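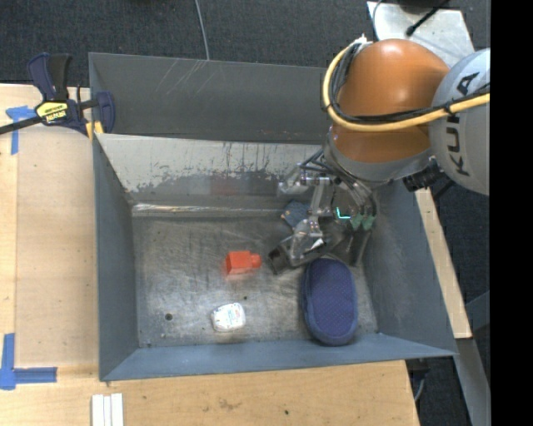

금속 빈 안에서 작업 중인 KUKA 암과 다지형 그리퍼. 바닥에는 파우치와 작은 흰색 용기 등이 놓여 있다.

Semwal 파지 계획 소프트웨어 사용기
작성: Ga-eun Kwak | 2025-03-22

Semwal은 Virkatgate에서 내놓은 빈 피킹용 파지 계획 패키지다. 깊이 영상을 받아 파지 후보를 뽑고, 충돌 검사를 거쳐 암 궤적까지 만들어 준다. 지난 11월부터 썼고 그전에는 Brullavmont의 플래너를 썼다.

설치는 어렵지 않았다. 다만 빈 모델을 직접 넣어야 한다. 기본 템플릿은 벽이 수직인 상자만 지원해서 벽이 바깥으로 벌어진 빈은 메시로 따로 만들었다. 벽 두께를 빼먹으면 림 근처 자세가 충돌 검사를 그냥 통과하니 주의할 것. 벽에 물려 둔 클램프도 장애물로 등록해야 한다. 편집기에서 박스 하나 추가하면 끝난다.

인식 쪽은 물체에 따라 차이가 크다. 각진 물체는 분할이 깔끔하고 후보도 안정적으로 나온다. 긁힌 금속 바닥에서는 반사 때문에 깊이 값이 비는 곳이 생기고, 납작한 물체는 바닥과 한 덩어리로 잡힐 때가 있다. 필터 강도를 기본값에서 두 단계 올리니 나아졌다. 대신 얇은 물체의 가장자리가 깎인다. 파우치처럼 모양이 변하는 물체는 후보 점수를 그대로 믿지 않는 편이 낫다. 점수는 높은데 들어 올리다가 미끄러지는 경우가 우리 쪽에서는 꽤 있었다.

계획 속도는 만족스럽다. 후보 200개 기준으로 충돌 검사까지 평균 782ms가 걸렸다. 후보를 3000개로 늘리면 체감될 만큼 느려지는데 결과는 별로 달라지지 않았다. 지금은 200개로 고정해 두고 쓴다.

아쉬운 점은 케이블이다. 손목 쪽 케이블 다발은 충돌 모델에 들어가지 않는다. Shivam Solanki가 손목 링크에 원통을 덧대는 방법을 알려줘서 그렇게 쓰고 있다. 벽 가까이 붙은 물체는 그만큼 후보가 줄어든다. 제조사에 문의하니 다음 버전에서 검토하겠다는 답이 왔다.

로그 도구는 좋다. 시도마다 선택된 후보와 탈락 사유가 남고, 재생 화면에서 손가락별 접촉점을 볼 수 있다. 실패 기록 112건을 이걸로 분류했는데 하루가 채 안 걸렸다. 내보내기는 CSV만 되고 한글 경로에서는 오류가 난다.

문서는 영어뿐이고 예제 절반은 평행 그리퍼 기준이다. 다지형 그리퍼를 쓴다면 관절 제한 파일을 손으로 고쳐야 한다. Sneha Prajapati와 둘이서 이틀 걸렸다.

장점: 계획 속도, 로그와 재생 도구
단점: 케이블 미지원, 반사 바닥에서의 분할, 부족한 문서
평점: 5점 만점에 3.5점

평행 그리퍼에 단단한 부품 위주라면 기본 설정으로도 쓸 만하다. 잡다한 물건을 섞어 다루는 곳은 체험판으로 먼저 돌려 보기를 권한다.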